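The Quiet Joy of a Good Gray Tray

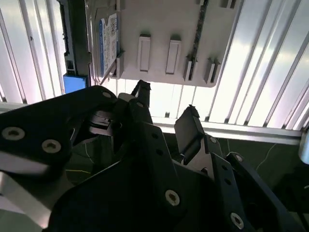
Last updated: July 29, 2024

I own more trays than I own chairs, and I would not give up a single one. Light gray plastic, rounded corners, a few molded bits whose purpose you have to guess at — I can't walk past one in a thrift store without picking it up and turning it over.

Turning it over is the whole trick! Most people shop for trays the way they shop for plates, looking at the top. The side that faces the table is where the thinking went. You find ribs, feet, little raised tabs standing in pairs, sometimes a strip of something darker. From underneath, a plain tray has as much going on as the back of a good watch (well, nearly).

My own habit started with a drawer. It was a wide kitchen drawer, and everything in it slid to the back each time it was opened: tape, batteries, the spare key to a bike I sold years ago. In April I put in a shallow tray from Skolstead, a small housewares shop two towns over, and the sliding stopped that afternoon. By the weekend I had done the desk, the hall shelf and the cabinet under the bathroom sink, and I was measuring the glove compartment of the car.

Measuring matters more than anything else, so do it twice. Measure the bottom of the drawer and then the opening, which is often narrower. Leave a finger's width on one side so you can lift the tray out when it needs a wash. Rounded corners are a gift on washing day — crumbs have nowhere to hide, and a damp cloth goes around in one sweep.

Light gray is my favorite color for the job. White shows every pencil mark, and black swallows screws and earring backs the moment you set them down. On pale gray you can find a sewing needle before your coffee is ready.

If you like the hunt, old office suppliers are wonderful. I have a Claeys catalog with around 2000 items in it, and I have read the tray pages so often that they fall open by themselves. Numbers 1097 and 1104 look identical in the photographs. They are not! One stacks and the other doesn't, and you would only learn that from the underside.

I keep nine in daily use now. The most loved holds mail, stamps and a Pokadex label maker, and it travels from desk to kitchen table when the bills are due. Another has a cardboard sign on it that says Broken, and that is where the toys and eyeglasses wait for glue. It is usually full by Friday, and I still need to find it a bigger shelf.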